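My sister asked me last month when she can buy a robot that paints her hallway. She has been staring at the same scuffed baseboards for 6 years and she's had enough. I told her I'd look into it, and then I fell down a hole of videos and articles and came out the other side with opinions.

First, the good news. Machines are pretty great at big, dull, flat jobs. Trygve Vik runs a small shop in Hovland that does cabinet doors, and he has a sprayer that gets through 200 of them while he drinks his coffee. Same door, same spot, same color, all day long. He loves that thing!

But ask for a brush and an edge, and it gets a lot harder. A brush bends. Paint gets thick on one side and runs on the other. You and I fix that without thinking (well, you do, my bathroom ceiling says otherwise).

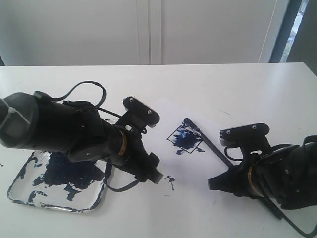 Two arms, one brush, one small square to fill in blue.

Look at the edges and you'll see what I mean. The blue goes right over the black line, it's streaky, and there are drips on the table. My nephew would get a sticker for it. I wouldn't let it near my sister's trim, though, and trim is the whole job! Anybody can roll a wall.

And that's with the paper lying flat on a nice clear table. Her hallway has 13 spindles on the banister, a radiator, and a cat – I'd like to see the arm that can handle the cat.

So my answer to her was no, not yet, buy the good tape. I'm painting the hallway with her in March and I'm being paid in lasagna.

Comments

plovevden_pat: Can it wash the brushes after? I'd pay for just that part.

Marge in Hastden: I've seen worse edges from a guy who charged me for 2 coats.

D. Lowe: What tape do you use? Mine always bleeds.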